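# About Pasmont

Pasmont collects and prepares demonstration data for organizations that train robots to work with their hands. We plan tasks, record people carrying them out through robot arms, review every recording, and deliver the results with written notes on how each set was made. Our customers are research departments and equipment makers whose learning systems need many good examples of the same ordinary job done in slightly different ways.

The company was founded by Lizelle Baloyi, who remains its director. She had spent several years writing motion programs for packing lines and had come to believe that soft goods, such as sacks, pouches and folded cloth, would never be handled well by fixed instructions. Our first contract, signed one December, was for a set of folding tasks. Bags followed soon after and have been a large part of our work ever since.

## How we work

Each project begins with a task sheet. It states the starting layout, the goal, the objects that may be used and the conditions under which an attempt is to be marked as failed. The sheet is agreed with the customer before recording starts, and any later change is given a new version number. Failed attempts are kept and labeled, and customers may choose whether to receive them.

Recording takes place at 8 stations on our main floor at Seratham. Operators guide a pair of arms through the task from start to finish, and both arms are recorded together with the camera views. Bag tasks are assigned to operators who have completed our two-arm training, as one gripper must often steady the rim while the other works on the far side. Cups, bowls and other small items share the table with the bag, and their positions are changed between attempts according to the task sheet.
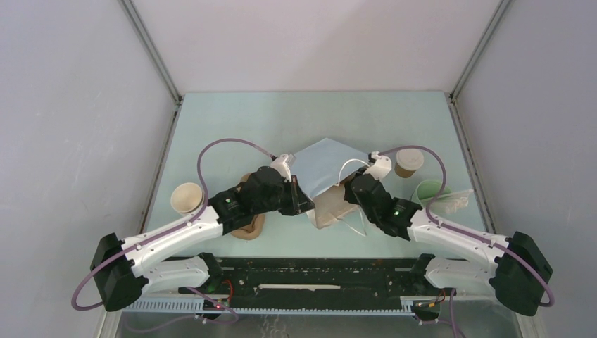 **How many demonstrations does a new task need?**

We normally recommend 70 for a first trial, which is enough for a customer to train an early version and see where it struggles. A full set for a task involving soft materials is usually roughly 2000, collected in stages so that the later stages can concentrate on the weak points found in the earlier ones.

## Review and delivery

Every recording is watched in full by a reviewer who did not operate the arms. The reviewer confirms the start and end points, checks that the written label matches the action, and notes pauses, dropped objects and second tries. Recordings that depart from the task sheet are returned to the project lead for a decision. Deliveries are made in the customer's preferred format and include the task sheet, the object list and a record of all exclusions.

Reviewers and operators change places on a regular schedule. We have found that operators who also review tend to move more evenly and to write clearer notes.

## Our programs

**Genness** is our program for soft and flexible items. It covers opening, holding, filling and closing bags, along with folding and sorting cloth.

**Zaidi** is our program for tabletop work with rigid items, including stacking, pouring dry goods and returning items to their places. It is open to university groups at a reduced rate.

## Our people

Operators join us from many kinds of work, among them tailoring, kitchen service and warehouse packing. No background in robotics is required. New staff complete 8 weeks of paid training before their recordings are included in a customer delivery, and they are paid by the hour at every stage. We do not set quotas for the number of attempts completed in a shift.

## Working with us

Inquiries about new projects should include a short account of the task, the objects involved and the type of arms to be used. Customers are welcome to visit the Seratham floor by appointment and to observe the first day of recording on their own project.

Page last reviewed 2019-05-02.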